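# The Snack Tablecloth

My aunt kept one tablecloth for meals and another, the pink one with the little dots, for snacks, and you would no more have put a roast on the second than worn your slippers to a wedding. 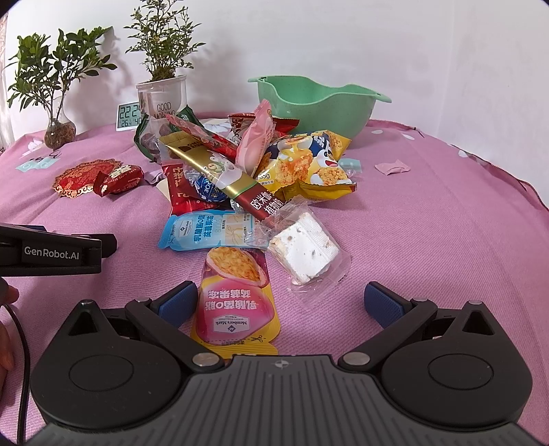 "What do you do with a pile like that?" I asked her, the June I was nine and newly trusted with jobs.

"You sort it by who's coming," she said, "and you don't eat the nougat until I've sat down."

So we sorted. She had her own way of going about it, which took most of an afternoon and two pots of tea, and involved a good deal of holding a biscuit packet up to the window and telling me where she'd first tasted one like it (usually on a ferry, usually in terrible weather). Nougat went to the neighbours with strong teeth. Chocolate in foil went to the children, but only after they'd said hello properly to everybody, including the dog. Anything with oats in it was set aside for my uncle, who had been told by the doctor to eat more of them and who believed, bless him, that a sweet with oats in it was practically medicine.

The tins came down from the top of the cupboard next. Her favourite was an old Mellari shortbread tin with a dent in the lid, and she'd paid 80 cents for it at the church sale and talked about that bargain until I was grown and married. The other was a Batodico cocoa tin, much too narrow for anything long, so the stick biscuits always ended up in the jug with the wooden spoons.

By four o'clock the kettle was on again and the first knock came at the side door. I ran to get it, and when I came back she was in her chair at last, shoes off, smoothing the cloth with the flat of her hand.

"Well, go on, then," she said, and pushed a piece of nougat across to me.

I still have the Mellari tin. The lid never did sit straight, and I have to give it a thump with my elbow, same as she did, before it goes back up in the cupboard beside the colouring pencils.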